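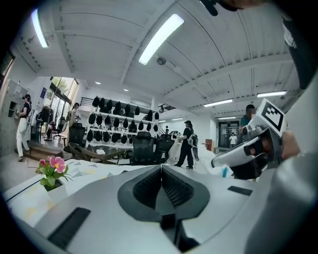

Caderno de bancada, Projeto Birkata
Registo de 15 de fevereiro de 2026
Redação: Ayantu Abera. Revisão: Lai-ching Tsai.
Assunto: estado das tarefas domésticas e de oficina; parecer pedido pela Grasero

1. Enquadramento

A Grasero solicitou a este laboratório um parecer escrito sobre a possibilidade de entregar a uma máquina, ainda este ano, parte da arrumação de espaços de trabalho partilhados. O pedido abrange três famílias de tarefas: levantar objetos de uma mesa e deitar fora o que é lixo, abrir e fechar portas de cacifos, e repor material em prateleiras. A limpeza de pavimentos ficou excluída por acordo entre as partes, visto que a Daltano já a trata em contrato próprio.

O presente registo reúne o que se sabe até à data. O texto definitivo será redigido a partir dele e da folha de ensaios, que continua guardada na pasta partilhada com a designação antiga. Pede-se aos colegas que não a renomeiem antes do fecho.

2. Demonstrações

Foram recolhidas 521 demonstrações com pinça manual. Após triagem, ficaram 400 no conjunto de treino. As restantes foram retiradas por perda de seguimento, por início tardio da gravação ou por a tarefa ter sido interrompida a meio. Lai-ching Tsai mantém reservas quanto a este último critério e entende que uma interrupção bem anotada tem utilidade. A questão fica em aberto.

Regista-se que as instruções dadas aos operadores em outubro diziam apenas "arrumar a mesa". Cada operador interpretou a frase à sua maneira: uns empilharam folhas, outros alinharam-nas pelo bordo, um levou tudo para outra superfície. As instruções novas descrevem o estado final pretendido e devem ser lidas em voz alta antes de cada sessão.

3. Portas de cacifo

Resultado satisfatório com portas já entreabertas. Com portas fechadas, o modelo aproxima-se corretamente e falha no momento de puxar, por insistir numa direção reta quando a porta descreve um arco. A Strömberg propôs uma correção no controlo de força, recebida na semana passada e ainda por instalar. Até lá, a tarefa deve constar do parecer como não demonstrada.

4. Objetos leves e deformáveis

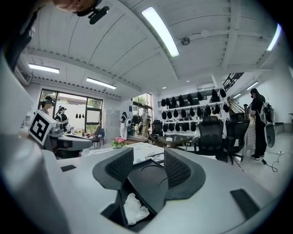
O papel fino continua a ser o material mais difícil do programa. Uma caneca ou uma caixa admitem um erro de posição considerável; um lenço cede ao primeiro contacto, muda de forma e deixa de corresponder ao que o modelo previa. Acresce o problema da libertação. O lenço branco amarrotado que está alojado na abertura inferior do corpo da pinça, abaixo das almofadas dos dedos, ilustra a dificuldade: com material deste tipo, "fora da mesa" e "no lixo" são estados distintos, e a folha de ensaios atual só distingue o primeiro. Propõe-se acrescentar uma coluna para objetos retidos na ferramenta, a preencher por inspeção visual no fim de cada tentativa.

Na série de 100 tentativas com lenços, a classificação automática assinalou como concluídas várias em que o cesto ficou vazio. Ayantu Abera reviu os vídeos e pediu que nenhum valor dessa série seja comunicado à Grasero antes da reclassificação manual. Lai-ching Tsai concorda.

Quanto às folhas de papel soltas, o modelo consegue arrastá-las até ao bordo da mesa e prendê-las aí. O movimento é lento e, quando há mais de uma folha, leva com frequência a que não foi pedida. Falta-lhe ainda qualquer noção do que deve permanecer: um documento de trabalho e um rascunho recebem o mesmo tratamento. Para efeitos do parecer, esta limitação pesa mais do que a velocidade, pois o cliente final não aceitará que a máquina deite fora papéis de alguém.

5. Reposição em prateleira

É a tarefa mais próxima de uma utilização corrente. Os objetos são semelhantes entre si, o lugar de destino é regular e um erro corrige-se à mão. Persistem dificuldades na fila inferior, onde o braço se aproxima demasiado do chão, e na colocação de peças com correias, que se prendem às vizinhas. Sugere-se que as correias sejam recolhidas por uma pessoa antes da reposição, o que deve ser declarado no parecer como trabalho humano incluído no processo.

6. Posição provisória

O laboratório está em condições de afirmar que a reposição em prateleira pode ser ensaiada em instalações do cliente, com supervisão permanente. A arrumação de mesas pode ser mostrada com objetos rígidos previamente acordados. Portas fechadas, lenços e papéis soltos exigem ainda intervenção humana, e não se recomenda indicar prazo para a sua resolução.

7. Pendentes

Instalar a correção da Strömberg e repetir a série de portas fechadas (Tsai).
Reclassificar à mão a série de lenços, com a coluna nova (Abera).
Decidir o destino das demonstrações interrompidas (ambas).
Confirmar com a Grasero se o cesto será fornecido pelo cliente e com que altura de bordo.
Verificar o interior da pinça antes e depois de cada sessão e anotar o que lá for encontrado.

Nota de revisão, L. T.: no ponto 5, convém indicar qual a versão do modelo. A versão 2 nunca foi ensaiada na fila inferior e o texto, como está, pode dar a entender o contrário.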